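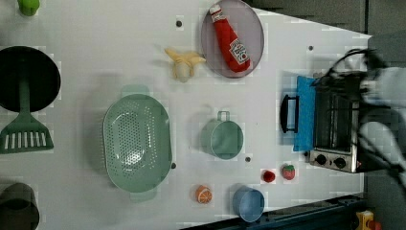

The play kitchen is open again!

We've sorted through the lot and the little cooks can get stuck in: a mint-green colander, a frying pan and slotted spatula, plus play food in all their favourite colours – the strawberries are already a hit.

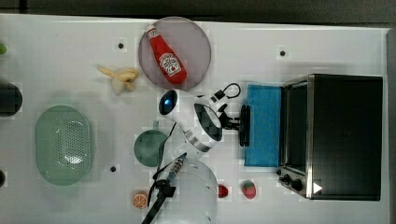
Words: Aiman Tuhumury, Broseck Toy Library

Members can borrow pieces for up to 22 days, 6 at a time. My pick is the ketchup bottle, which goes with everything – even the banana!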